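Provbridge Anglers Board > Shore & Pier > Bass off the Ulliton jetty, worth the drive?

tidewrack
23/05/2024
Planning a weekend at Ulliton in August. Is the jetty any good for stripers or is it all tourists and sea robins?

mudboots14
Both. Fish the last two hours of the flood, far end, left side. I had 8 keepers there last season.

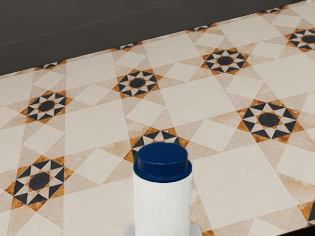 White bottle, blue cap

gullbait
8 keepers. Sure. I've fished that jetty for 10 years and my best night was a crab with ambitions. Go to the river mouth and throw a Kopecký spoon.

mudboots14
You fish it at noon in a lawn chair. And nobody needs a 30 dollar spoon.

tidewrack
So jetty at dusk, river mouth at dawn, sleep in the car?

gullbait
Car lot closes at 10. They tow. Ask me how I know. 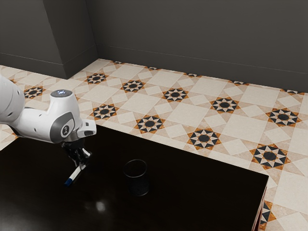 Marker with the blue cap on

saltyledger
The motel up the hill has a chest freezer for guests. Write your name on the bag, people get confused about whose fillets are whose. On tackle, I use a Bivora reel and plain bucktails, and I catch the same as these two, so not much.

mudboots14
Bivora drags slip in salt water.

saltyledger
Mine doesn't. Rinse yours.

tidewrack
Booked the motel. Is there bait in town or do I bring my own?

gullbait
Bring your own. The gas station worms are older than the jetty.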